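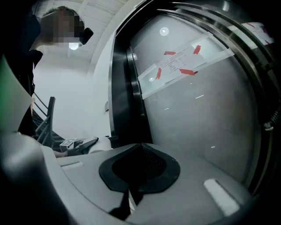
DOLTBRIDGE, August 12, 2025

Rónán Sheehan spends much of his working day opening and closing things. He is in charge of collection at Staniforth, a small firm that gathers examples of everyday hand tasks for robots to learn from, and his team does it with hand-held grippers that carry a camera looking out over the fingers.

"You do the job yourself, but you do it with the gripper's fingers and leave your own out of it," he says. "The camera records what the gripper would see if it were on an arm. Later the model gets the pictures and the movement together, and it tries to work out what a person would do next."

The black-and-white square on top of the gripper is a marker. Software can find it easily and use it to tell where the tool is and which way it is turned. Sheehan says people in the building ask about the markers more than anything else.

The current round of work is called Atel. It covers shared parts of buildings: landings, stairs, lift doors, corridors. Earlier rounds were done almost entirely in kitchens, and the results showed it.

"We had a model that was quite good with a cupboard under a nice even light," he says. "You took it out by a lift, where everything is shiny and there's a lamp reflected in the door, and it didn't know where the surface was. It had never seen brushed steel that size. So we went out and got some."

Atel has 1444 recordings so far. Of those, 490 have been set aside and will not be used for training. They are kept for checking the model afterwards on material it has not met. Sheehan chose the split by building, so that a landing used for teaching never turns up again in the check.

Collectors usually work in pairs, each with a gripper. They agree the task, say it aloud at the start of the recording and then get on with it. A recording that goes wrong is not always thrown away.

"If you miss a handle and go back for it, I want that," Sheehan says. "A robot is going to miss too. What I don't want is somebody stopping to chat with the thing still running, and I get plenty of that."

He is less relaxed about speed. New collectors tend to move as they would with their bare hands, and the picture smears. They are asked to slow down at the point where the fingers meet the object and to hold still for 2 seconds before they finish.

Faces are blurred before anyone outside the collection team sees the material. Notices on doors and walls are left where they are. Sheehan was asked whether it would be simpler to take them down first.

"It would be tidier, but then you've taught it about a building that doesn't exist," he says. "People tape paper to lifts. It has to cope with paper."

The next stop is Plukville, where the team has permission to record in an older block with heavier doors and poorer lighting. Sheehan expects the first recordings from there before the end of August. He has asked for spare batteries and a second case for the grippers, and was still waiting to hear about the case when we spoke.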